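Oiling and waxing secondhand timber furniture

Quick one today, got a lot on. A few people have asked how I do the old bookcases and side tables so here's the whole thing start to finish. Not fancy. No spray gear, no sanding machine unless the piece is really rough.

What you need

Sugar soap or a mild dish soap
Two buckets
Cotton rags, old t-shirts are best, not the fluffy towel kind
Sandpaper, 180 and 240 grit
Fine steel wool or a grey nylon pad
Furniture oil (I use Bilden, any decent one will do)
Clear paste wax
Gloves
Metal lid or tray for the used rags
Drop sheet

Cost me 40 dollars the last time I bought the lot new, and the wax is still going 22 pieces later. Don't buy the big tin of oil. It skins over once it's open and you end up chucking half.

Step 1. Work out what's on it already

Do this first, everyone skips it. Put a drop of metho on a rag and rub a spot round the back. If it goes sticky it's probably shellac. Nothing happens, probably a varnish or poly. If a drop of water soaks straight in you've got bare or oiled timber and your day just got shorter.

Oil won't go through varnish. It'll sit on top and stay tacky for weeks. If there's varnish it has to come off before you do any of this, and that's a seperate page (still writing it, sorry).

Old paint on anything, test for lead before you sand. Kits are at the hardware shop.

Step 2. Clean

Everything out, shelves out if they lift out. Number the shelves underneath in pencil, they never go back in the same if you mix them up. Warm water and a bit of sugar soap, rag wrung right out. Damp, not dripping. Second bucket is for rinsing. Go with the grain. Wipe dry straight away and leave it overnight.

Smokers' furniture needs two goes, sometimes three. The water goes the colour of tea. Keep going till it doesn't.

Step 3. Sand, but only a bit

180 first, by hand, with the grain, then 240. You're only taking the fuzz and the grot off. Veneer: skip the 180 altogether. It's paper thin and once you're through there's no going back. Check the edges, if you see a line where a thin sheet meets something else, it's veneer.

Vacuum, then wipe with a barely damp rag. Get in the corners where the shelf meets the side, dust hides there and goes to paste under the oil.
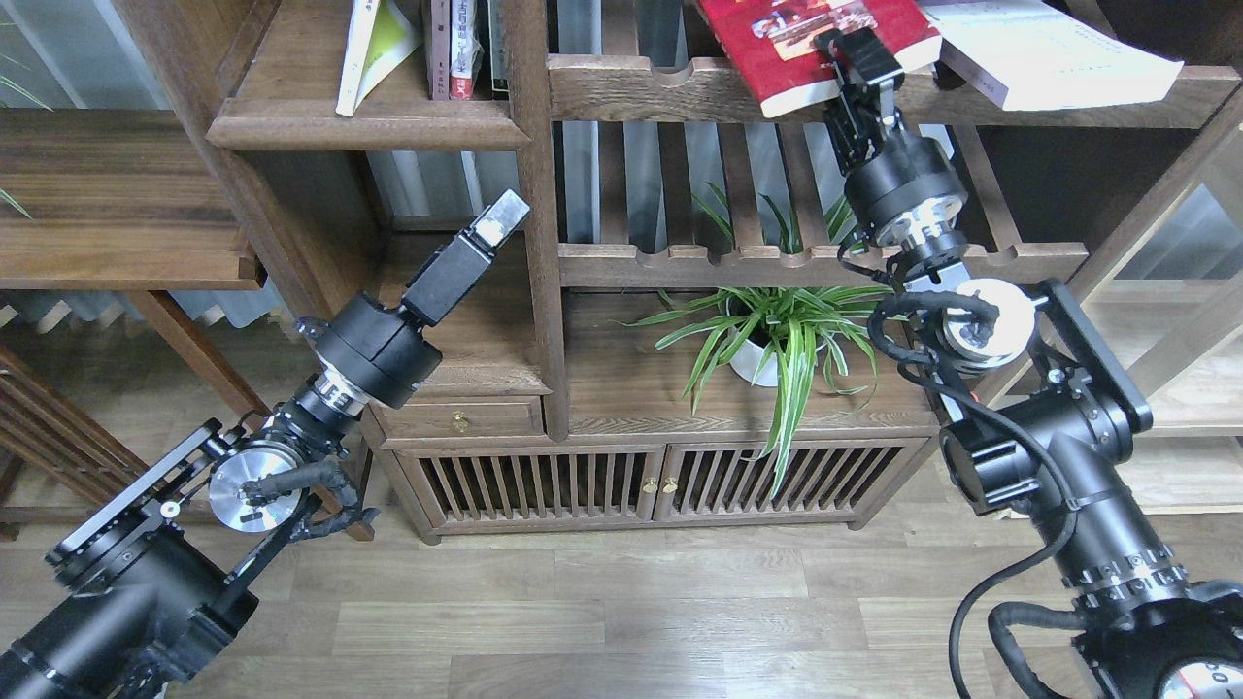
Picking the colour of the wax, I get asked this more than anything. Clear goes on anything, so if you're not sure get clear. Tinted wax is for hiding scratches and evening out patches, but it builds up dark in the corners. On a dark walnut brown like the shelving cabinet in the photo a light scratch shows up from across the room, so a brown wax is worth having for that sort of colour. Pale timber, leave the tinted stuff alone, it goes blotchy. Try it on the underside of a shelf and look at it next morning in daylight, not under the kitchen light.

Step 4. Oil

Windows open. Gloves on. Fold a rag into a pad, put oil on the rag and not on the timber. Thin coat, with the grain, one face at a time. Start on the bits no one sees so you get your hand in. Undersides, then insides, then the sides, top last.

Wait 15 minutes or whatever the tin says, then wipe off everything that hasn't gone in. Everything! This is where people go wrong. If it feels wet after wiping, wipe again. Leave it overnight and do a second coat the same way. Tops that get cups on them get a third.

RAGS. Oily rags can catch fire on their own, scrunched up in a bin. Lay them out flat outside to dry, one layer, away from the house. Or soak them in water in a metal tin with a lid. Please do this.

Step 5. Wax

Give the oil a good 7 days first. I know. Put it in the spare room and forget about it. In winter, longer. I rushed a hall table for Sarla Srivastava last July and had to take the lot back off with steel wool and start again, and she was very nice about it.

Small scoop of wax inside a bit of t-shirt, rub in circles, finish with the grain. Thin as you can. Let it haze over, then buff with a clean rag. Lots of buffing. If it's streaky you used too much, go over it with the nylon pad and buff again.

Putting it back to use

Don't load shelves straight away. Books stick to fresh wax, and you will lose the bottom off a paperback. A couple of days at least.

Stick felt pads under the feet while it's tipped over and you can get at them. Tall pieces get fixed to the wall, no exceptions, espcially with kids about.

Looking after it

Dust with a dry cloth. No spray polish, the silicone makes it a nightmare to refinish later. New coat of wax when water stops beading, once a year is plenty for a bookcase. White rings from hot mugs usually come out with a bit of wax on the nylon pad, rub gently, be patient.

Updated 24th June, fixed the bit about veneer. Page on stripping varnish coming when I get a minute.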